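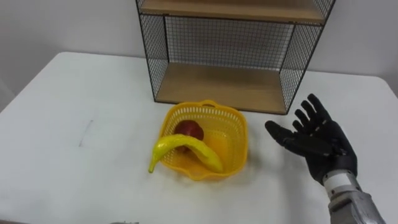
Ratdale Open Day Recordings: Fruit and Basket Table

Version 2, 10 January 2019

Summary

This folder holds the recordings made during the November open day at the Ratdale workshop. Visitors stood behind a rope and watched a humanoid robot work at a table with fruit, a basket and a small shelf unit. The runs were recorded from the robot's head, and the same view was shown live on a screen by the door. People who came to the open day asked for the material, and so did two schools that could not get there, so we cleaned it up and put it here.

The set has 300 clips from the fruit table. Most are around 45 seconds long. The other stations from that day (the Clorgate sorting line and the Aquino cart) have their own folders and their own READMEs.

What is on the table

The setup was kept simple so that people at the back could follow it.

- White table against a white wall
- Black wire-mesh shelf unit with light wooden boards, open at the front
- Yellow plastic basket with lattice sides
- Fruit, including an apple and a banana
- Black robotic hand on a silver metallic forearm, working from the right

The gray mark on the left half of the tabletop shows up in both sample stills. Please leave it in if you crop or retouch. One of our scripts uses it to line up clips.

How the demonstration ran

A host read out a short task, such as "take the apple out of the basket" or "put the banana on the shelf," and the operator then drove the arm from a desk in the next room. Visitors could suggest a task from a printed list. Between runs the host put the fruit back and answered questions while the operator checked the fingers.

Runs were not repeated for the sake of a cleaner clip. If the fruit rolled or the hand closed on air, the host said so and moved on to the next card. Those runs are in the set and carry the tag "missed." If the operator stopped a run early, the tag is "stopped."

We used the right hand only at this table.
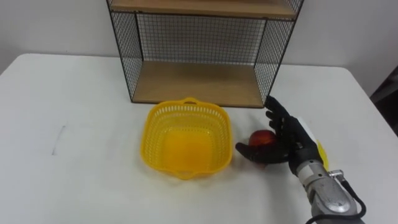
Empty basket, red fruit beside the thumb.

Files

clips/ — the video, one file per run
stills/ — 4000 single images pulled from the clips
tasks.csv — the sentence read out by the host, with the clip number
tags.csv — done, missed or stopped
notes.txt — remarks the host typed during the day, lightly edited

The clip numbers follow the order of the day. There are gaps where a recording was started by mistake and later removed. The stills keep the number of the clip they came from.

Sound

All sound has been taken out. The microphones picked up visitors talking, including children, and we had not asked for permission to keep that. The host's task sentences were typed up from the printed cards.

Known problems

- The room lights were turned up after lunch, so the afternoon clips are brighter.
- Tags were entered by hand during the demonstration. A few are wrong. Send us the clip number if you find one.
- tasks.csv says "fruit" in some rows where the card named a particular fruit. We have not gone back to fix these.
- The fruit was swapped when it got bruised, so size and color vary through the day.

Use

Free for teaching and for research. Please name the Ratdale open day if you show the clips in public. The Himdale talk slides use stills from this folder and may be shared on the same terms.

Changes

Version 2 adds notes.txt and the "stopped" tag. Version 1 had only the clips and tasks.csv, and its early-stopped runs were all marked "missed." If you have scripts written for version 1, check how they count those before you update.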